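Storing Seasonal Footwear: A Household Procedure
By Treasa Gilmartin
24 September 2018
2 min read

1. Select a plain cardboard box and open it on a clear stretch of floor. 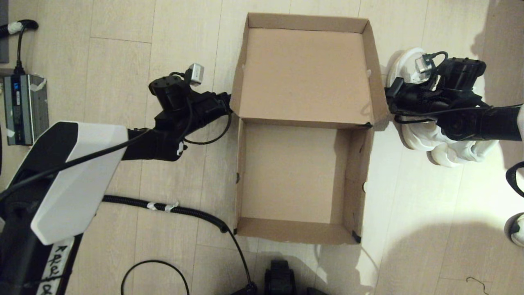
2. Shake out any grit before packing.
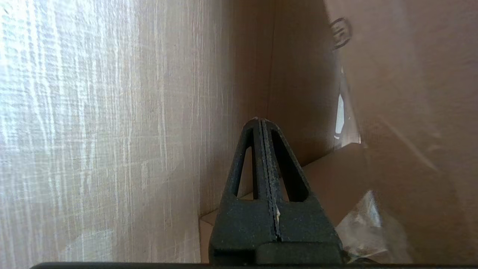

Should the box be sealed with tape? A closed lid is sufficient for one season.

Shoes should air for 15 minutes beforehand.

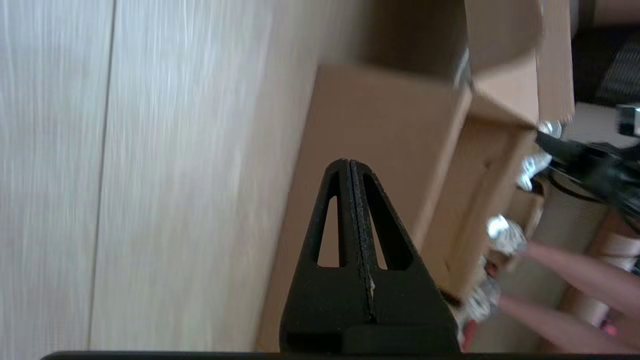
Place the pair side by side, toes in the same direction.

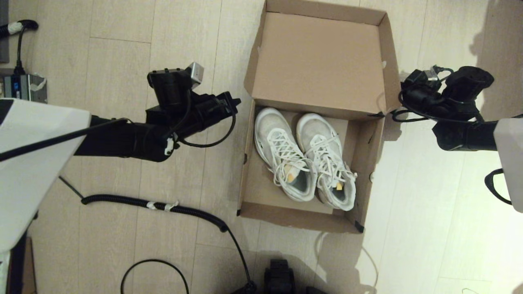 Laces may be left as they are until April.

Recent posts
Labeling the Hall Closet
Care of Winter Coats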